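Kusent Glossary Corpus
Data card, release 6

Summary

Kusent is a bilingual glossary of woodworking and joinery terms, English and German, built for translators who handle catalogs, assembly manuals and trade-school handouts. The release holds 2,421 headwords in one tab-separated file, UTF-8, Unix line endings. Entries are sorted by English headword, ignoring case and hyphens.

Files

kusent_main.tsv -- all entries
kusent_variants.tsv -- regional spellings and older forms, keyed by entry id
sources.txt -- short codes for printed and typed sources
CHANGES -- one paragraph per release

Columns

id: integer, never reused after an entry is withdrawn
en: English headword, singular
de: German equivalent; nouns carry the article
domain: one of joint, tool, stock, finish, hardware, general
src: source code from sources.txt
conf: 1 to 3, where 3 means two editors agreed without discussion
note: free text, may be empty

Empty fields are empty strings. There is no NA or NULL. Some notes contain straight double quotes, so turn off quote handling in your reader or rows will merge.

Sourcing

Most entries were typed from the Pralulero card index, a run of index cards that came with 345 cross-references, of which 40 pointed to cards that were missing. Those 40 are kept in the variants file with an empty target. The rest of the material comes from the Nishimura supplement, which covers Japanese saws and planes under their English trade names. Terms for glued-up panels ("butcher block", "edge-glued board", "stave") were revised for this release; the old card index treated all three as one.
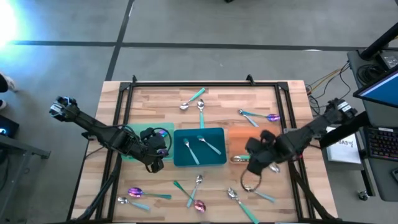
Maintained by: Technical Terminology Group, Language Services

Review

Each entry was read by one editor and checked by a second. Mathias Trummer edited joints, stock and hardware. Bleddyn Humphreys edited tools and finishes and wrote the import script. Disagreements were settled in favor of the term found in the more recent source, and the losing term went to the variants file.

Known problems

"Dado" and "housing" still map to the same German noun with no regional flag.
Finish terms are thin. Shellac is covered well, oils poorly.
Plural-only German nouns are marked in the note column, not in de.
Entries with conf 1 should not be used for automatic replacement.

Loading

The Brillico importer reads the main file directly. Set the delimiter to tab and the key to id. If you join on en instead, expect duplicates -- "plane" and "rabbet" each appear under more than one domain.

Versioning

Release 6 is dated March 2, 2026. The next one is planned for April and will only touch the finish domain. Corrections should give the id, the column and a source.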